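Bruretti Cotton Tea Towel, Waffle Weave

Product code 2573
Sold in packs of 4

A plain kitchen towel in a mid-weight waffle weave, made from 100% cotton. The raised squares take up water quickly and the towel dries well on a rail or hook. It suits glasses, plates and pans, and is large enough to line a draining area or cover a bowl of dough.

Each towel has a stitched hem on all four sides and a hanging loop at one corner. The loop is sewn into the hem and will take the weight of a soaked towel.

Size: 50 x 70 cm
Colours: white, oatmeal, slate, brick
Hanging loop: yes, one corner
Pack weight: 460 g

Washing

Wash before first use. New cotton carries a finish from the mill and will not absorb fully until it has been through the machine two or three times. Wash at 40 degrees with similar colours, or at 60 degrees for white and oatmeal. Do not use fabric softener. Tumble dry on low or line dry. Expect up to 4% shrinkage in length after the first few washes.

Delivery and returns

Orders placed before 15:00 leave our warehouse the same working day. Unwashed packs can be returned within 27 days. Please keep the paper band on the pack if you are not sure about the colour.
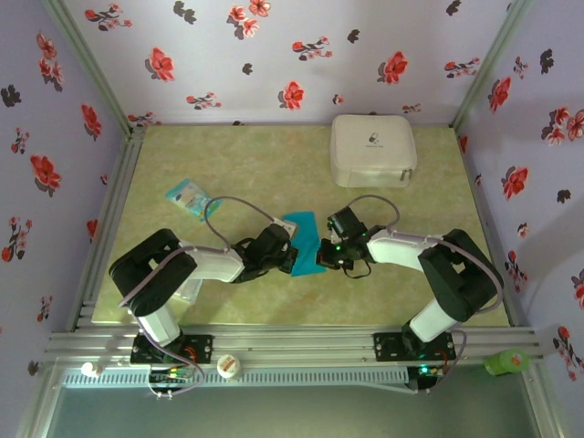
Kitchen Linen > Cloths and Towels

Also in this range: oven gloves, aprons and a heavier roller towel for use with a wall bar. The roller towel is sold singly and comes in white only.

Customer review, Rongrong Tang: "Bought the slate ones in February. A bit stiff at first, fine after the third wash. I would like a longer loop."

For trade orders of more than 15 packs, write to Mattes Rieger at the sales desk.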